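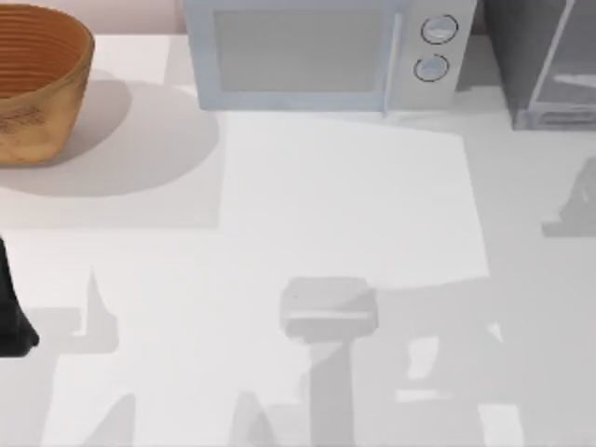 If the kitchen is only a simulation, why can't the computer find the motion by itself, without a person holding the controllers? One reader sent me this under my last thread, and I promised to answer with more than one sentence.

Posted by Tromitwood
23/11/2022

The short answer is that it can, sometimes, for some tasks. But then I have to write down as a formula what "good" means. For "bring the basket closer to the microwave" I tried this in June, and the arm learned to hit the basket with its elbow. By the formula this was correct.

So now I show it. I sit with two hand controllers, one for each arm, and the arms in the simulated kitchen follow my hands. The program saves all joint positions and all camera views. One time through the task is one demonstration.

We call our kitchen Kartha. It has a table, a wall, a microwave with two knobs, and the basket. The control program is Parnen, written here in Skerkbridge, and it has all the bad habits of a program written by people who also use it.

Today I have 221 demonstrations of the basket task. The plan says 1780 for all tasks together. I look at this number in the morning and then I drink coffee.

Something I did not expect when I began: the hard part is not to move the arm. The hard part is to move it the same way when I am tired. In the first demonstrations of a day I come to the rim from above. After lunch I come from the side, because it is shorter for my wrist. The policy then learns both, and in the middle it waits and cannot decide.

My rule at present: choose one approach for each starting position and write it on paper before I put on the headset. If the basket begins at the left, the left arm takes it. The right arm stays near the middle of the table and keeps out of the way. 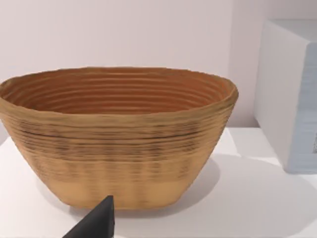

Arm view, finger in front of the bowl.

From a low camera like this one it is difficult to judge depth. You have the fingertip and you have the wall of the bowl, and between them is a distance that you must guess. I use the shadows on the table more than I would like to admit.

A colleague asked if I switch between the views during one demonstration. Yes, but I try to do it only while the arm stands still. When I switch in motion, my hand makes a small jump, and the jump is saved too.

The rim is also a small problem of its own. It is not level all the way, so the finger height that works at one end can be wrong at the other. I lower the finger slowly, wait a moment, then close. The wait is useful for me. For the training it is less useful, and we cut the long pauses later with a script.

About bad demonstrations. I threw away 17 from this set. In most of them I dropped the basket. In a few I finished the task, but in such an ugly way that I did not want a robot to learn it from me.

I do keep the ones where I made a small mistake and repaired it. If the robot sees only perfect motion, it has no idea what to do after it goes wrong by two centimeters. I was skeptical about this, but the test runs got better when I put them back in.

Time: a normal demonstration takes me roughly 68 seconds. A person with real hands and a real basket needs maybe three. This is the part my family finds very funny.

Somebody wrote that guiding the arm by hand must be easier. On a real arm I agree, I did it at my previous job, and you feel the weight and the contact directly. In simulation there is nothing to hold. The controller vibrates a little when the finger touches something, and you learn to trust it after some days.

Next I want to do the microwave knobs. Turning with a controller is unpleasant, my wrist ends before the knob ends, so I need to let go and take it again. If you have done knobs by remote control and have a good method, please write to me. I read all the replies, only slowly.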